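The tidy-up robots of Walthorpe

Give a teenager a robot arm and they will want it to wave, or pour a drink, or throw something. The evening class I sat in on at Walthorpe wants it to put things away. I'd driven up expecting sparks and battling machines, and what I got was 14 students arguing very seriously about the best way into a plastic box. I loved it!

The class is in its second year. It meets upstairs in what used to be the sewing room (there are still pins in the floorboards, so keep your shoes on) and it spends most of the spring getting ready for the Ditine Cup, a regional contest for school and college teams. The task this year sounds like nothing at all. You get a box of mixed bits – sponges, bottle tops, blocks, a sock – and your arm has to sort them into containers and then take them out again. A team gets 19 minutes. A person could do it in one, possibly while on the phone.

I asked if I could have a go at driving, and they very kindly let me. You hold a pair of handles on a stand and the arm copies you, and for the first few seconds you feel like a genius. Then you try to go down into a container and you discover you have no idea how deep anything is. All you've got to go on is the small screen, which shows what the wrist camera sees, and your own rising panic.

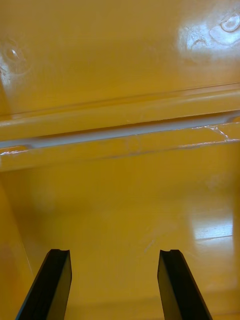

Open fingers, yellow plastic and plenty of glare: the view from the wrist.

Shiny plastic is the big villain of the class. A reflection moves when the arm moves, so a bright patch on the bottom of a tray can look an awful lot like a thing worth grabbing, and early on the students' program fell for it again and again. One girl kept a tally on the whiteboard of every time it had tried to pick up a bit of light. It had got to 316 before somebody rubbed it off to make room for the snack rota, and I gather there is still some bad feeling about that.

Their answer has been to practise, and then practise some more. Every time a student drives the arm through a job, the computer keeps a recording, and the program learns from the pile. By the time I visited they had 1,145 recordings, all named and sorted by the two youngest in the group, who guard them like dragons. Blinds up, blinds down, big light on, big light off, tray turned sideways. It's slow work and a lot of it is done with one hand in a bag of crisps.

The arm itself came from a small firm called Varghese, second-hand, with a joint that clicks. The sorting program is the students' own and goes by the name of Botance, which started as a misspelling on a poster and stuck. I heard it spoken to quite tenderly. I also heard it called a few things I can't print, mostly by the tutor.

What surprised me was how much of the evening had nothing to do with computers. There was a long talk about whether it's better to come into a corner straight down or at a slant. Two of the lads had gone home and practised picking raisins out of a baking tin with barbecue tongs, and they came back with opinions (slant, every time, and don't open the tongs too wide or you hit the side). One of them drew it on the back of his hand to show me. The next thing they tried on the arm was his slant, and it caught the rim, and he said the angle was wrong and went straight back to the handles.

My own best effort, for the record, was one sponge. I got it up, I got it halfway across the table, and I let go too early because I'd started celebrating. It bounced off under the radiator and a very polite twelve-year-old fetched it back and asked if I'd like to watch for a bit instead.

The Ditine Cup is on June 23, 2018, with doors open to the public from the morning and the sorting rounds after lunch. Walthorpe are going with two teams this time. They finished last but one a year ago and would like it known that the team below them didn't turn up.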